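Notes on the Rorkside Roll of Honor
18 December 2025

The Rorkside roll of honor carries 43 names from the First World War. Since May, this blog has set out to match each name with a service record, a home address, and, where possible, a next of kin. The present entry concerns Private Efe Onuoha, whose name is the last one added to the roll and the one about which the least has been published.

Enlistment

Private Onuoha's attestation paper gives his trade as cooper and his age as 22. The parish register suggests that he was 19. His service number is written as 614 on the attestation paper and as 641 on the embarkation list. The pay book agrees with the attestation paper, and 614 has been adopted throughout these notes.

His place of residence is recorded as Vonano, a farm settlement north of the town. It was later absorbed into the Ojo estate and does not appear under its own name on maps printed after the war. Readers searching the land records should consult both names.

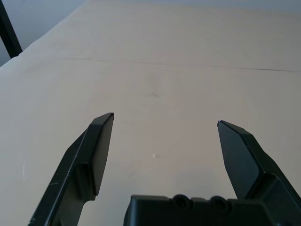
Service and Return

Private Onuoha left with the second draft and was posted to a transport section. His file contains two hospital admissions, both for fever, and one forfeiture of pay for returning late from leave. He was discharged as medically unfit and received a final payment, after deductions, for 43 days.

The Rorkside newspaper reported a welcome social held in the Fludel Hall, at which he was presented with a medal by the district council. The report spells his name "Onoha." The same spelling was cut into the original board and corrected when the board was regilded.

Matters Outstanding

The date of his death has not been established. A burial entry at Fludel bears the correct surname but only the initial "E.," and the age given does not agree with either of those above. Corrections from family members are welcome and will be added to this page with acknowledgment. The entry for the next name on the roll is in preparation.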